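3.2 Wann hört ein Becher auf, ein Becher zu sein?

Ich muss an dieser Stelle kurz ausholen, denn der Abschnitt ist aus einem Streit entstanden (einem freundlichen, aber er hat sich gezogen). Meine Kollegin Amna Sial und ich hatten für die Befragung 21 Objekte ausgewählt, und bei 7 davon konnten wir uns beim besten Willen nicht einigen, ob wir sie in der Auswertung als Kunst oder als Gebrauchsgegenstand führen. Ich war für Gebrauch, sie für Kunst, und beim nächsten Stück war es dann genau umgekehrt. Das hat mich ziemlich verunsichert, schließlich hatten wir den Kriterienkatalog gemeinsam geschrieben!

Der Katalog verlangte in der ersten Fassung drei Dinge: eine erkennbare Absicht der Herstellenden, einen Ort, an dem das Stück betrachtet wird, und eine Art Schonung im Umgang. Das klingt vernünftig, solange man an Gemälde denkt. Bei Keramik fängt es an zu wackeln. Gudrun Schmieder hat uns in ihrer Werkstatt eine Schale gezeigt, aus der sie morgens ihr Müsli isst und die im Oktober trotzdem in die Ausstellung der Gruppe Jendora gewandert ist, samt Sockel und Schildchen. Danach kam sie zurück in den Küchenschrank. Ich habe sie gefragt, ob die Schale in der Zwischenzeit etwas anderes gewesen sei. Sie meinte, für die Besucher schon, für sie selbst habe bloß das Müsli woanders hingemusst.

Diese Antwort hat mir mehr geholfen als ein guter Teil der Literatur. Ich hatte Kunst bis dahin wie eine Eigenschaft behandelt, die am Ding klebt, so wie Glasur oder Gewicht. In den Fragebögen steckt aber etwas anderes. Von den 420 ausgefüllten Bögen beschreiben auffallend viele gar nicht das Objekt. Sie beschreiben, was man in seiner Nähe tut: leiser reden, die Hände hinter den Rücken nehmen, einmal ganz herumgehen. Ritu Uniyal, die die offenen Antworten codiert hat, schlug dafür die Kategorie »Haltung« vor, und ich war zuerst dagegen, weil mir das zu weich war. Inzwischen halte ich sie für die brauchbarste Kategorie, die wir haben.

Schwierig bleibt die Sache mit den Ritualen. Im Teilprojekt Derkach, das Khrystyna-Mariia Levchenko und Svyatoslav Levchenko betreuen, geht es um bestickte Tücher, die zu bestimmten Anlässen aufgelegt und sonst weggeschlossen werden. Unsere Befragten dort hatten mit dem Wort Kunst wenig am Hut. Ein Tuch sei gut gemacht oder schlecht gemacht, und es müsse am richtigen Tag auf dem Tisch liegen, fertig. Wenn ich diese Tücher nun in meine Tabelle eintrage, als ästhetische Objekte mit ritueller Funktion, dann sortiere ich sie in ein Fach, das die Leute selbst nicht aufgemacht haben. Ich tue es trotzdem (irgendwo müssen sie hin), aber ich kennzeichne die Einträge gesondert und lasse sie beim Vergleich der Mittelwerte weg.

Zur Serie »Women« aus der Sammlung Cevgate noch ein Wort, weil danach in der Diskussion gefragt wurde. Die Drucke hängen in einem Treppenhaus, werden täglich passiert und kaum angeschaut. Nach der ersten Fassung unseres Katalogs wären sie am Kriterium Betrachtung glatt gescheitert, was offenkundig Unsinn ist. Wir haben das Kriterium daraufhin umformuliert: Es genügt jetzt, dass ein Stück zum Betrachten angebracht wurde. Ob jemand hinsieht, erfassen wir in einer eigenen Spalte. Ganz glücklich bin ich damit nicht, denn nun hängt wieder viel an der Absicht, und über die wissen wir bei den älteren Stücken fast nichts. In Abschnitt 3.3 probiere ich deshalb aus, wie weit man ohne sie kommt.
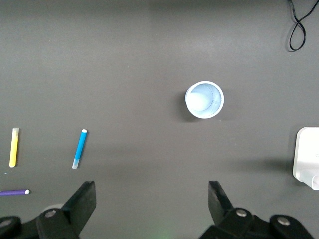
Abb. 3: Weißer Kunststoffbecher und drei Stifte auf dunkelgrauer Tischfläche.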